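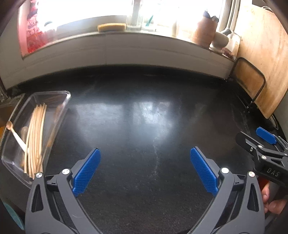 Words: R. Astbury

The kitchen fitter behind Clellumell has worked in Hivthorpe for 22 years and has firm views on what should stay out on a worktop. Given the choice, she would begin with the things used at every meal and leave the rest until the cupboards are full. We spoke at the firm's workshop in October, between a delivery of hinges and a site visit, and she asked not to be named, as she prefers the firm to be known by its work.

Most of the conversation was about dark counters. Clellumell fits a good many of them, and customers tend to ask the same things first: whether they mark, and whether they make a room gloomy.

"They mark," she said. "All of them do. A polished black top shows flour, water spots and fingerprints, and it shows them best when there is a window at the back. You get light coming in low across the surface and every smear stands up. I tell people that before they pay the deposit."

Gloom she considers a lesser problem. A white tiled backsplash returns a fair amount of light to the working area, and the window does the remainder during the day. In the evening it depends on the lamps. She likes them set forward, under the front of the wall cupboards, so that the cook's own shadow falls behind the work.

The curved back edge took more explaining. Where a top meets tile along a curve, the cut has to be made from a template. Her fitters use thin board, scribed on site and checked 2 times before anything is sent to the cutter.

"Walls move about. You can have a drawing that is right and a wall that isn't. On a straight run you can lose three millimetres under the tile. On a curve you lose it in one place and find it again in another, and then you have a gap you can put a coin in."

Sealant is matched to the grout where possible and left alone overnight. She has been called back to jobs where the kettle was put against it the same evening.

On storage she is plain. A kitchen in daily use has a small group of tools that come out every time, and the group differs from house to house. With chopsticks, she recommends a long, shallow-sided container that lets them lie lengthwise. Upright jars are common, but in her view they are better suited to heavier spoons and spatulas.

"A chopstick is light and thin. Put a few dozen in a jar and they lean out like straw, and when you pull one you get four. Laid down in a bundle they stay where they are, and you can take a pair with one hand."

Clear plastic is her usual suggestion for the container. It can be washed in the sink, the rounded corners do not hold crumbs, and the contents can be seen from the side without lifting anything. She does not mind a wooden spoon or two going in with the chopsticks, even with the bowl of one hanging out over the rim. She does object to putting them away damp. Pale wood goes grey, then furry, and the ones at the bottom go first.

"Dry them flat on a cloth. An hour is usually enough in a warm room. If you are in a hurry, leave them on the cloth and eat with something else."

The lesson came from a commercial job. Clellumell refitted the kitchen at Ông, a noodle shop near the station with 3 serving points and stock of roughly 1000 pairs. The first plan had drawers. Staff could not open them with trays in their hands, and within a fortnight the chopsticks had been moved into open trays on the counter. The drawers now hold till rolls.

"I draw trays now. I also leave a space on the left of the sink for one, in a house as well, if the family eats that way. You need the length of the sticks and a hand's width on either side."

For cleaning the stone she uses warm water, a little washing-up liquid and a dry cloth afterwards. The workshop keeps a bottle of Gomska, a surface oil, for unfinished timber tops. She will not have it on a black counter, where it leaves a film that has to be taken off again with more washing-up liquid.

Her next job is a galley kitchen two streets from the workshop. The customer has asked for black again, and the template board was already in the van.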